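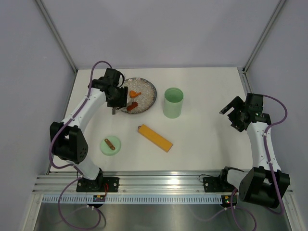 Figure 1. Table layout with plate, cup and small dish, seen from above.

Unit 2: Laying out and clearing a small table

1. Scope

These notes cover the placing of tableware on a flat white surface and the order in which it is cleared. They apply to single settings only. Shared settings are dealt with in the next unit. Bring the Tistis worksheet to the practical; it is not reprinted in this handout.

2. Terms

Setting: all the items placed for one person.
Main plate: the largest round item in the setting. Its position is fixed first.
Side dish: a smaller round item holding one piece of food.
Upright: any item taller than it is wide, normally a cup.
Loose item: anything that lies directly on the table and is not held by a plate, dish or cup.

3. Reading Figure 1

The main plate has a dark grey rim and a sparkling silver-white surface. It carries two pieces, one of them orange and shaped like a carrot. The upright is the pale mint-green cup to the right of the plate. The side dish is also mint green and holds a single brown piece. One loose item is present, the long yellow-orange block lying at an angle.

For the exercise, the block is recorded as loose even though it lies close to both the plate and the cup. Nearness does not count as containment.

4. Placing

4.1 Set the main plate down first and measure all other positions from its rim.
4.2 Place the upright to the right of the plate. Keep a clear gap wide enough for the cup to be lifted without touching the rim.
4.3 Place the side dish to the left or in front of the plate.
4.4 Add food last. Pieces on the main plate should not overhang the rim.
4.5 The Forico practice table is 700 mm deep. Leave the back strip of the table free.

5. Clearing

The order of clearing is the reverse of placing, with one exception: loose items go first. A long item lying at an angle blocks the path of the hand between plate and cup, and it rolls or swings if caught at one end. Lift it near the middle.

Next remove the food, then the side dish, then the upright. Hold a cup by its outer wall and keep the fingers off the inside of the rim. The main plate is lifted last, level, with the grip on the rim.

Pieces from different containers are kept apart until sorted. Food pieces go into the Kivi tray; plates, dishes and cups go into the Rullex crate, uprights standing.

6. Common faults

Plate moved after the other items have been placed. All distances are then wrong and the setting must be done again.
Side dish stacked on the main plate with food still on it.
Long item lifted by the end.
Cup laid on its side in the crate.

7. Exercise

Draw Figure 1 in outline. Label the main plate, side dish, upright and loose item. Number the items in the order in which you would clear them, and mark the point at which each is gripped. Where two orders are possible, give both. Hand in the drawing with worksheet 263.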